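About Grikcombe

Hi, I'm Kirsty Fairclough, and I run Grikcombe, a small contemporary art space above what used to be a shoe repair shop. I started it with Tia Sowerby, who I met in a terrible life drawing class (we were both asked to be quieter!). We had 2 rooms, one ladder and a guest book my mom bought us. The guest book is full now, all 1,141 names of it, and we still have the ladder.

We show painting, print, video and the odd thing that won't fit up the stairs. Most of our artists are having their first solo show, and I love that part – the phone calls the night before, the last-minute rehang, all of it.
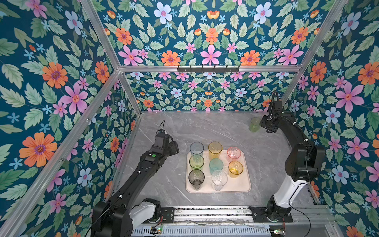 Visiting and Submissions

We're open from noon until 6, and it's free, so come on up. The door sticks, just push. Amber Naylor looks after submissions and reads every single one; last time we had 323, so please give her a few weeks. Send up to six images and a short note in your own words. The next round opens in October.

If you'd like to buy something, ask for Tia. She knows the prices and I never do.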